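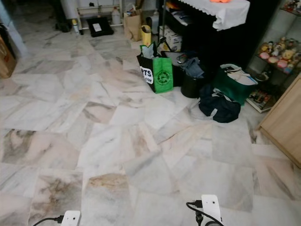
Bags and containers on the marble floor in front of the dark cabinet, sorting stage.

Pletwood Residents' Board > Household Matters > Sorting, Storage and Donations

Subject: Sorting by bag: request for comment on procedure

B_Halvorsen
Posted 9:14 a.m.
Good morning. I am submitting my arrangement for comment before the August collection at the Fitzsimmons Street hall. The household is being reduced from a house to an apartment, and I have adopted the practice of assigning one category of goods to each bag and leaving all of the bags on the floor, in one place, until every category has been reviewed.

The denim has been kept separate from all other clothing. Paper goods and light linens are to go in the green tote. The navy duffel is reserved for items that will remain with the household. The white box is for breakable articles and will be closed last.

I would appreciate advice on two matters. First, whether paper bags are acceptable at the hall for clothing. Second, whether marble requires any protection while goods are standing on it for several days.

Bernadette Halvorsen
Unit 164

geltex_lane
Posted 9:52 a.m.
With respect to your first question, the hall accepted paper bags last year provided that they could be lifted by the handles without tearing. Members were asked to fold the top over. The yellow one looks suitable if it is not overfilled. The brown one has things sticking out of the top and would probably be returned to you for repacking.

Ena32
Posted 10:20 a.m.
I must disagree with the general method. Sorting into open bags on the floor invites second thoughts, and second thoughts are how a two-day task becomes a two-week task. When my late aunt's home was cleared we used closed cartons only, each numbered, with a written list kept in the kitchen. Nothing was reopened. I recommend the same in this case.

I would also point out that the bags do not match in size, so the volume of each category cannot be judged by eye.

B_Halvorsen
Posted 10:41 a.m.
Thank you both. In reply to Ena32: the bags are open by intention. Two other members of the family are entitled to review the contents, and I do not wish to cut tape on their behalf. I accept the remark about size. The bags are those that were already in the closet, and I do not intend to purchase cartons for goods that are leaving the home.

northstair
Posted 11:37 a.m.
On the question of the floor. Fabric and paper bags will do no harm to polished stone if they are dry. The concern is grit beneath a heavy bag that is then dragged. Please lift the duffel and do not slide it. The same applies to the bin, which should have a folded towel under it if it is going to be moved at all. I had a floor of similar marble with gray and brown veining refinished in one hallway, and the invoice came to 2077 dollars, all of it owing to a trunk that was pulled six feet.

geltex_lane
Posted 11:58 a.m.
Is the black bin one of the categories, or is it for waste? If it is for waste, I suggest that it be placed well apart from the clothing. A bag of denim standing directly against a waste bin may be carried out with the refuse. I regret to report that this occurred in our building.

B_Halvorsen
Posted 12:16 p.m.
It is for waste. Your point is taken and the bin will be moved to the other side of the room, by lifting.

Ena32
Posted 12:30 p.m.
The matter of the bin supports my earlier position. A labeled carton would not be mistaken for refuse. I note that the black and green shopping bag carries a printed label reading PTS .COM, which says nothing of what is inside. The gray-blue fabric at the top could be anything from a bedsheet to a jacket.

northstair
Posted 12:49 p.m.
A slip of paper pinned to each handle would meet that objection at no cost. I see no need for cartons.

Ena32
Posted 1:05 p.m.
Slips fall off. I will leave it there.

pletwood_desk
Posted 2:22 p.m.
Moderator's note. Members are reminded that the hall does not receive table linens with lace or cutwork at the general counter. These are to be handed in at the side desk. If the white cloth on the cabinet is among the items to be given, please keep it apart from the other linens. The limit per household remains 2000 cubic inches for breakables.

B_Halvorsen
Posted 2:40 p.m.
The cloth is staying, as is the cabinet. I will repack the brown bag this evening and pin slips to all of the handles. I would still be glad to hear from any member who has handed in denim at the hall, as I am uncertain whether it is weighed separately.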